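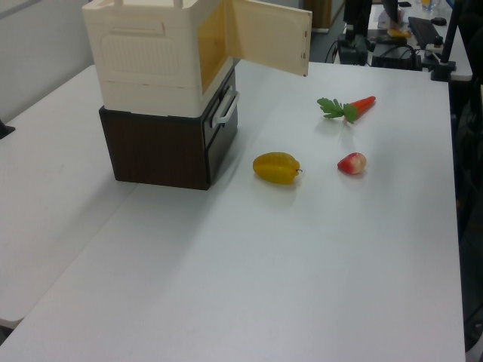 *The cream box with its door open, and the three pieces on the table.*

The planner failed on the carrot again at ten past four, and I wrote it down as 42.

I had a numbering system by then. Every distinct way the software could fail got its own number, and I kept the list in a text file on the second table, where I worked. Number 7 was the door. The planner knew the door could swing, but it believed the door stayed wherever it had last been seen, so if anyone brushed it, the next plan went straight through it. Number 3 was the table, which the depth code sometimes put below itself.

Number 42 was new. The perception module, which we called Mesik after the town where the first version was written, had decided that the carrot was two things. There was an orange thing and there was a green thing. Each had its own box and its own confidence score, and both scores were very good.

The planner took this seriously, as it took everything. It worked out a plan to put the orange thing in the cream box. Then it worked out a second plan to put the green thing in after it. The second plan started from the spot where the green thing had been lying, and by then the green thing would be gone.

I read the log twice. Then I went over to the table and looked at the carrot.

It was lying where I had left it at lunch, with the leaves spread toward the box. The yellow one was in front, on its side, and the little red one was off to the right. I didn't touch any of them. Touching them meant a new run, and a new run meant losing the state I wanted to look at.

Lagman had bought us in the spring. They built warehouse software, and they wanted a planner that could put an object into a container it had never seen before. They didn't care about carrots. The people there were polite on calls, and they asked for one number at the end of each week, which was the number of plans completed without a person stepping in. They put it on a chart next to the numbers from the other teams. It was Friday and I had until six to send it.

I tried the simple thing first. Mesik had a setting for how readily it merged neighboring boxes, and I turned it up. On the next pass over the same saved frames it merged the orange thing and the green thing, and it merged the yellow one in with them. The planner looked at this large new object, compared it with the opening of the box, and reported that no solution existed. I thought that was fair.

I turned the setting back down.

At half past four I opened the old Cerkano code. Cerkano was the planner before this one. I had written most of it myself, in a room with no window, and I had been told to delete it in December. I had moved it to a different folder. It was slow and it had no confidence scores at all. What it did have was a small check I'd forgotten about, 12 lines long, which asked before any plan was committed: if I move this, what else moves?

It answered by looking back through earlier runs. If two things had always moved together, it treated them as one thing. If it had no earlier runs to go on, it stopped and waited.

I had 2,793 runs on disk. The carrot was in most of them. In every one where the orange thing moved, the green thing moved with it.

The check took most of an hour to copy across. The variable names were in the style I used back then, short and a little angry, and I changed a few of them. I left one comment as it was. It said *ask first*, and I couldn't remember writing it.

I replayed the saved state. Mesik still reported two things, with two very good scores. The planner held for a moment, longer than it usually did, and a new line came up in the log.

*orange_04 and green_02: treated as one.*

Then it planned. It was one plan, with one grasp close to the thick end, up and over the open door and in through the side of the box. I stepped through it waypoint by waypoint and it cleared the door at every one.

The weekly number was due in twenty minutes. A replay didn't count toward it, since nothing had moved – Lagman had been clear about that. I could start a live run and maybe get one more for the chart, or I could send the number I had.

I opened the text file and went to 42. I typed *fixed* and looked at it, and changed it to *fixed in replay*. Under it I wrote down where the 12 lines had come from, in case somebody needed to know.

Then I opened the form and sent the number I had.

My phone buzzed. It was Pedix, the scheduler, with its reminder that the number was due. I cleared it and went back to number 7.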